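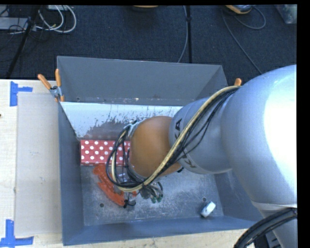
Section 3: Hooking up the balcony lights and getting your first color show running

Last updated 29/02/2024

By now you should have the Flillero controller screwed to the wall and the light bars clipped along the inside of your balcony rail. If you're still wrestling with the clips, go back to Section 2 and take your time with it. I'll still be here!

This part covers the wiring, the numbering, and the first test. I've set up a lot of these in the Penner building (178 bars on the east side alone, and yes, my thumbs remember every one), so I'm writing it the way I do it myself.

Before you start

Switch the balcony outlet off at the panel. The light switch by the sliding door won't do it, and in some units that switch runs a completely different outlet.

Have these handy: the gray data cable, the power lead, the bag of end caps, a small flat screwdriver, and a phone with the Clitau app already installed. I like to keep a towel on the floor too, for the screws that roll toward the drain.

CAUTION: Don't work on the wiring in rain, or if the inside of the connector box is damp. Let it dry out with the lid off, indoors, overnight.

Wiring

1. Start with the bar closest to the controller. Look for the little arrow stamped on the back. It needs to point away from the controller.

2. Push the gray data cable into the port marked IN until you feel it click. Give it a gentle tug.

3. Join each bar to the next one with a short Sakier jumper, OUT to IN, all the way down the rail. The longer jumpers in the box are for going around corners, so hang on to those if your balcony wraps.

4. Put an end cap on the OUT port of the last bar. I forget this one more than I'd like to admit – the lights flicker like crazy when it's missing, so at least you find out fast.

5. Plug the power lead into the controller and tighten the two small screws by hand. Snug is plenty.

Note: One controller handles up to 11 bars. If you have a corner unit with more rail than that, you'll need a second controller, and Section 6 walks you through pairing them.

Giving your unit its number

Every balcony has an address, and that's how the building knows which piece of the picture you are when we run a flag or a snowflake across the whole front. Yours is on the sticker inside your electrical closet door.

1. Turn the power back on at the panel. The controller light should go amber.

2. Open Clitau, tap Add Balcony, and type in the address from the sticker, including any zeros at the front.

3. Hold down the round button on the controller for five seconds, then let go. The light blinks and turns green.

If it stays amber, try the address again before you do anything else. Mixing up a 6 and an 8 is easy in a dark closet (ask me how I know). If it goes red, power off, check the end cap, and start over from step 1.

CAUTION: Please don't borrow your neighbor's address to see what happens. Both balconies will drop out of the show and the front desk gets the call.

Your first test

Go to Test in the app and pick Slow Colors. You should see red, then white, then blue move along the rail, starting at the controller end. Let it go around three times. I usually walk down to the sidewalk to watch, which I'd really recommend – colors look a lot different from below, and it's fun!

A bar that shows the wrong color is nearly always a loose jumper just before it. Power off, push it back in, try again.

Set the brightness to Evening and leave it there for now. The summer schedule loads by itself in April, and the app will ask you to confirm the new start time. Tap Yes, unless you've signed up for quiet hours, in which case read Section 4 first.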